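Re: can any of these things do a kitchen table yet?
Posted 7/21/23 by gumleaf_dave
3 min read

Reading the Hindatbridge newsletter again and they reckon home helpers that put the groceries away are nearly 2 years off. They said the same thing when I joined this board. Has anyone here seen one clear a table it hadn't met before? I don't mean a demo bench with three coloured blocks on it.

torqueandtea wrote:
Not once. We had a Seso arm on trial at the shop in April, sorting fittings into bins. Same part, same tray, same light, and it was fine. Somebody swapped the grey trays for white ones and it sat there like a kid who'd lost his mum. The quote was for 90 hours of setup on top of the arm.

mulgamaid wrote:
That's a shop problem though, isn't it? You'd get the same grief with any new apprentice. The Iturra one at my sister's work packs lunches and does 555 a shift. Sandwich, fruit, juice box, lid. I'd call that a chore.

torqueandtea wrote:
It's a line. Everything arrives facing the right way. Ask it to find the sandwich in your fridge.

gumleaf_dave wrote:
What he said. And who washes the thing after?

mulgamaid wrote:
Who washes the dishwasher, Dave?

gumleaf_dave wrote:
Me. Every second month, with vinegar.

pannikin12 wrote:
I'm less gloomy than you lot. Fruit used to be the thing everyone said couldn't be done because it bruises, and soft pads on the fingers have mostly sorted that. Picking up is close to solved. Knowing what to pick up, and what order, and where it lives, I'll give you that one. A mixed table is still a fair bit harder than a bin of fittings:
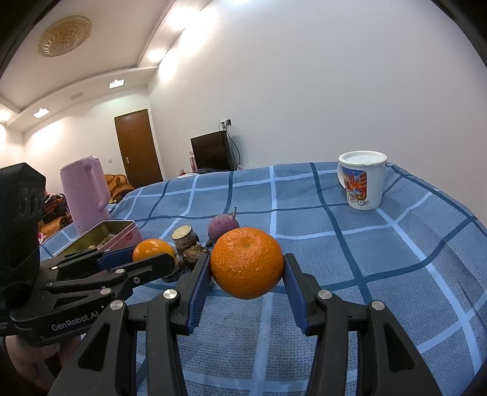

Fruit, a tin, a mug and a checked cloth under the lot.
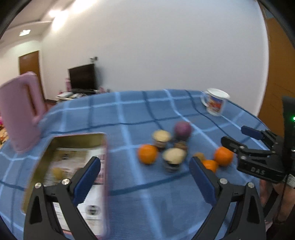

My test would be dead simple. Put the tin on the shelf, fruit in the bowl, mug in the sink, cloth folded. Twelve goes in a row with no one stepping in, and you're allowed to move things between goes. If a machine does that I'll buy one.

torqueandtea wrote:
Folded cloth is where they all fall over. I'd bet my ute on it.

hasdale_ken wrote:
Did Hasdale not have one folding towels at the open day? I only caught the end of it.

torqueandtea wrote:
Towels, yes. One size, one colour, laid flat for it first. If I've already laid the towel flat I may as well fold it.

mulgamaid wrote:
Some of us can't, is the thing. My hands are bad and I'd take a slow machine that gets it right two times in three. You're all judging it as if the other option is you doing it in ten seconds.

pannikin12 wrote:
Fair point, and I hadn't thought of it that way. I'd still want to know what it does on the third time. A dropped towel is nothing, a dropped kettle is another matter.

gumleaf_dave wrote:
Still waiting on someone who's seen one do it in a real house. Will check back after tea.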